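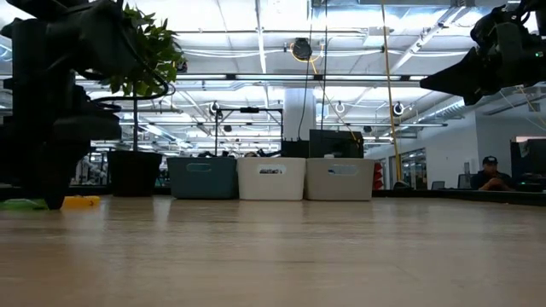

Household storage

Storage bin

A storage bin is an open-topped or lidded container for keeping small goods together on a shelf, table or floor. Most are rectangular, so that several can stand side by side with little wasted space. A cut-out near the rim — usually oval or a rounded slot — serves as a handle.

Plain colors such as white, gray and muted blue are common, and mixed colors are often used for sorting. Makers include Trurkell and Hultano, whose 12-quart bin is sold in packs of 2.
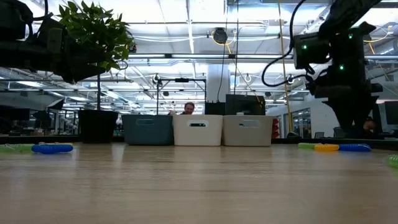

Three bins with handle cut-outs, set side by side on a light wooden tabletop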